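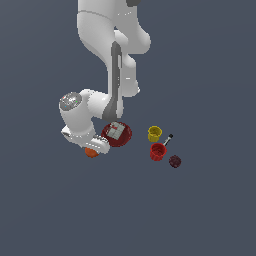

Grasp planner keeps picking the bowl instead of what's in it

mulga_kez
Posted Saturday, 7:40 am

Finally got the Mulleline planner talking to my sim and I'm stoked with it! Plans come back quick, the arm moves smoothly, and it'll go for the orange all day long. The trouble starts when I ask for the box in the red bowl. It scores a grasp on the bowl rim higher than anything on the box. I ran 30 seeds and got the rim in 11 of them. Anyone seen this?

Wrist view, same clutter:

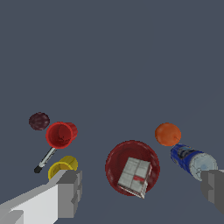 Box in the bowl, from the wrist camera.

tolliver
Check your segmentation before you blame the planner. That box is pale with faint lines, and if the mask bleeds into the bowl you'll get rim points in the target cloud.

Jutovex_fan
Disagree with tolliver. Sim masks are ground truth unless he's switched them off. My money's on the collision margin. Bump it too high and every box grasp gets thrown out for clipping the bowl, so the rim wins by default.

mulga_kez
Masks are from a learned model, not ground truth. Target cloud is 2,101 points. Margin is whatever Mulleline ships with.

tolliver
Well, there you go. Colour the cloud by label and have a look at the edge.

Keegan Kennedy
You could both be right. I'd swap in the sim masks first and leave the margin alone, then rerun the same seeds. Love seeing people use the wrist view for this, by the way, it's a great way to catch bad labels.

mulga_kez
Swapped the masks. Rim grasps are down to 4! So the labels were most of it. Trying a smaller margin tonight.

Jutovex_fan
Most of it, sure. I'm still claiming those 4.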